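Gadbridge Library, fiction store: shelf and stock check, November
Checked by: Ailbhe Moynihan

1. Fixed shelving, bays A to F. OK. All wall brackets tight.
2. Mobile stacks. Bay 4 sticks halfway. Wheel guard needs replacing, Zorko part, on order.
3. Maximum load per shelf 38 kg. Large print hardbacks over the limit on the bottom run of bay C. Moved 26 to bay D.
4. Kick stools. Two in use, one withdrawn (rubber foot missing).
5. Damp. Meter reading normal except behind Crime, M to P. Check again after heavy rain.
6. Furniture. Large black pieces to stand clear of the walkway.
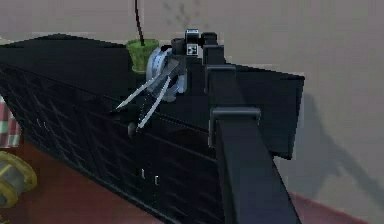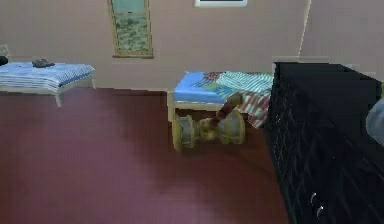
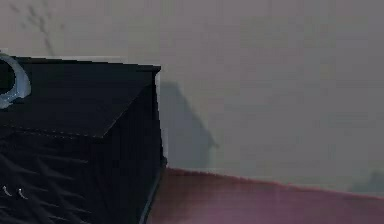

Item 6, large black items. Beds in the second view only.

7. Stock count, adult novels. 543 on the list, almost all found. The McGrath saga is short of volume two again. Please look in the returns trolley before marking it lost.
8. Damaged stock. Four spines split, all from the Benora paperback reprints. Tape is not a repair. Send to the bindery.
9. Reading group sets. Complete. Boxes must be stacked no more than three high.
10. Lighting. One tube flickering over Historical. Reported.
11. Exit route. Clear at 4.15 pm. Donations were left by the door last time, so keep an eye on it.
12. Donations. Limit is 300 books in the store at once. We are under it. Anything musty goes straight out.

Still open: 2, 5, 7, 10. AM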